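Accept cookies? We use a few small ones to remember your login. [Accept] [Manage]

Inddale Allotment & Garden Forum > Help desk > Rainwater and pumps
Ticket 1387: Pump runs, hardly any water at the far tap
Opened by Leen Masri, January 2023
Status: solved

Leen Masri wrote:
Hello all! I've got a Wirwood submersible pump sitting in a big water butt behind the shed, feeding two taps through a buried hose. Near tap is brilliant, proper gush. Far tap gives me a dribble you could beat with a teaspoon. It was fine in autumn. The pump hums nicely, no odd smell, no tripping. The butt is nearly full. I'd love to crack this before sowing starts in March because the far tap does the whole of the long bed. I've already cleaned the intake mesh (so much slime, very satisfying) and it made no difference at all.

Jörg Böttcher wrote:
Good first step with the mesh. Please try the following and report back:
1. Close the near tap fully and run only the far one.
2. Take the hose connector off the far tap and look inside for a washer that has folded over.
3. Fill a bucket at each tap and time it with your phone.
How long is the buried run, and does it go uphill?

Leen Masri wrote:
Did all three this morning in the drizzle and loved every minute. Near tap fills my bucket in 5 seconds flat. Far tap takes 83! Washer looks perfect. The run is mostly level and goes under the path, then behind the compost bays. Near tap was shut the whole time.

Xiaoyan Ren wrote:
Ooh, that is a huge difference for a level run. Either a blockage or a squashed pipe. Do you have a joint anywhere in the middle? Mine has a push-fit tee that I'd completely forgotten burying, and the little filter disc inside had packed solid with leaf bits. Took me a whole weekend of digging in the wrong places, so have a think about where yours might be before you lift any slabs.

Leen Masri wrote:
Xiaoyan, you star. There IS a joint, by the second compost bay, under a slate. I pulled it apart and there was no filter, but the hose on the far side had a kink right behind the fitting, bent nearly flat. I think we shoved the bay back against it when we emptied it. I've cut the kinked bit out and I'm waiting on a new straight coupler from Pollock, order number 776.

Ebbe Dalen wrote:
Lovely find. When the coupler comes, warm the hose end in a mug of hot water for a minute and it'll slide on like a dream. Cut it square too. I'd put a short piece of rigid pipe round the hose where it passes the bay so it can't fold again. And flush it before you connect the far tap, you'll have soil in there now.

Leen Masri wrote:
Coupler came, hot water trick worked a treat, and the far tap now fills the bucket in about nine seconds. I did a dance. Flushed it first and got a good cupful of brown soup and one very surprised woodlouse. I used an offcut of drainpipe as a sleeve by the bay.

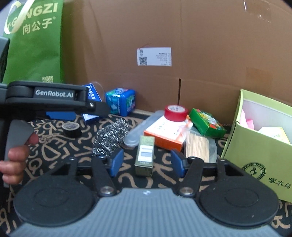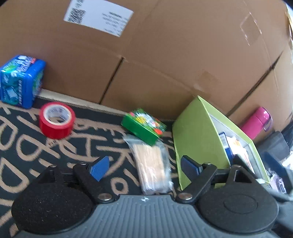 Black tape and steel wool in the first one, red tape by the big box in the second.

Jörg Böttcher wrote:
Excellent result. I would check the coupler again after the next hard frost, and lift the pump out if it looks like the butt will freeze right through. Marking as solved.

Annelore Nolte wrote:
Reading this with great interest as my Prosarlow pump does the same thing at the top tap, only mine is uphill. Off to look for kinks! Will open my own ticket if I get stuck.

5 people found this helpful | 8 comments | Share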